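Kollell mug set, student robotics club, Gatov workshop

README, last edit 4th April by Sânziana Ene. Still messy, will tidy.

What's in here
456 episodes, one arm, one table. Printed arm, built by the club from the Tovar kit files. Objects are a green mug and a little purple cylinder. Started in February, first batch thrown out (bad joint zeros), so numbering starts at 90. Dont renumber.

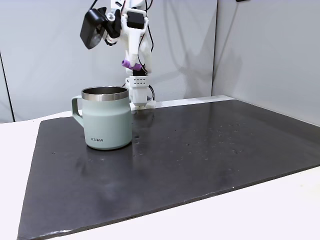 Arm low over the mat, green KIIRA mug at left.

Folders
raw/ - video plus joint logs, one folder per episode
clean/ - same, start and end trimmed
notes.txt - who drove, what went wrong. Read it before training on anything

Views
2 per episode, named a and b. Clocks are synced in clean/ only. Raw can drift, use the log times.

Start pose
Elbow up, gripper hanging over the right side of the mat, fingers open or shut, whatever. Mug on the left, handle left. Purple piece goes down on its side, well clear of the mug. Check against this before you hit record: 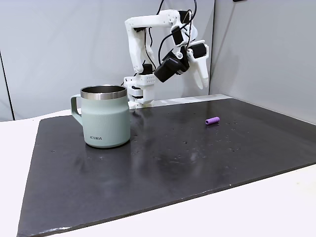
Known problems
- wrist servo log skips now and then
- specks on the mat, they confuse the Fliltlow segmenter. Mask them or live with it
- success flag was set by hand, some are missing, treat blank as unknwon

Use
Free for club and class work. Ask Sânziana before posting it anywhere else.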